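25/09/2022

So I've given up coffee. Well, I've given up coffee after midday, which my sister says doesn't count, but she drinks squash for breakfast so I'm not taking advice from her.

It started in August when I was sleeping so badly that I'd begun to recognise the bin lorries by their engines. I mentioned it to Halvard Brekke at choir (second bass, sleeps like a log, very smug with it) and he asked what time I had my last cup. Half past four, I said. Sometimes five. He just looked at me.

The first week was grim. I had a headache that sat right behind my left eye, and I was short with everybody, including a very nice man on the phone from the water company. By the second week the headache had gone but I missed the ritual of it, the getting up from the desk and the kettle and standing at the window for a bit. I hadn't realised how much of my afternoon was built round that. Without it the stretch between two and five felt like a motorway with no services.

So then of course I went looking for a replacement, and I got a bit carried away. I now own more tea than a person needs! The one I keep going back to is a roasted green tea that Yae Nishimura brought over for me. She lives two streets away and used to live in Arai, and she buys it in big plain bags from a shop that doesn't seem to have a website. It smells like toast. There's hardly any caffeine in it, or so she tells me, and it's very forgiving if you wander off and forget it for ten minutes, as I do most days.

I've also tried:

- Barley tea, cold from the fridge. Lovely in the hot spell, less so now it's raining sideways.
- Something called Elidix, a powdered root thing from the health food place. It cost £12 and tastes like a garden shed. If anyone would like the rest of the tub, please shout.
- Peppermint. Fine. It's peppermint.
- Hot water with lemon, for one day.

Decaf I'm still undecided on. Unai Olmedo swears by the Bestitz one and gave me a little jar to try, and it was perfectly nice, but it made me want the real thing so badly that I had to go out and weed the path. Maybe in the winter.

The sleep, then. It's better! I'm not going to claim I've been transformed, and I still wake up at three if I've had cheese, but I'm dropping off before midnight and I've stopped hearing the bins. I read 40 pages of my library book on the train last Thursday week without nodding off once, and that hasn't happened all year. The morning cup has turned into a proper event as well. I've gone back to grinding the beans by hand, and I sit down with it, with no phone, and drink the whole thing while it's hot.

Next on the list is sugar, according to Halvard, who can mind his own business.

Oh, and before I forget, a few of you asked about the bread from the last post. I'm making it again at the weekend with less salt and I'll put the new amounts up when I'm happy with them. Please don't follow the old ones, they were wrong, and I'm sorry to the lady who wrote in about her loaf.

Right, kettle's on. 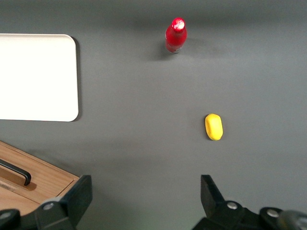
*White tray, grey table.*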